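Leftovers in Killthorpe: my food waste project
21 August 2026

So my project ended up being on why people in shared houses throw away so much food, which I picked mainly because my own house in Killthorpe is terrible for it. I wanted to do supermarkets at first, but my tutor said that had been done to death (fair enough!) and I should look closer to home.

I asked four student houses to weigh everything edible they binned for nine days. Two of them were on Dalden Road, one was ours and the last was a big place behind the station where everyone cooks separately. You get a kitchen scale, a tally sheet on the fridge and a lot of nagging from me in the group chat.

The worst single day was ours, I'm sorry to say. We binned 900 grams, and most of that was rice. Everyone cooks too much rice! I had expected salad and bread to be the main culprits, and bread did come second, but cooked leftovers beat everything else in every house.

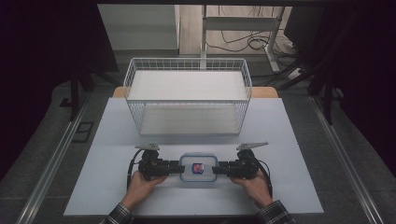 What surprised me was how much depended on whether people could remember when they'd made something. In the station house they put a strip of masking tape with the date on every tub, and they binned far less cooked food than the rest of us. In ours, anything that went to the back of the fridge was a mystery by the weekend, and then it went in the bin because no one fancied risking it.

There are problems with my method, obviously. People behave better when they know they're being checked on (one house admitted they ate a very sad curry just to avoid writing it down), and nine days in the summer isn't the same as term time. I also forgot to tell people whether peelings counted, so I had to take those out afterwards, partly by guessing.

I'd like to run it again in October when everyone is back, with tape and a pen in every kitchen from day one. I've already bought the tape.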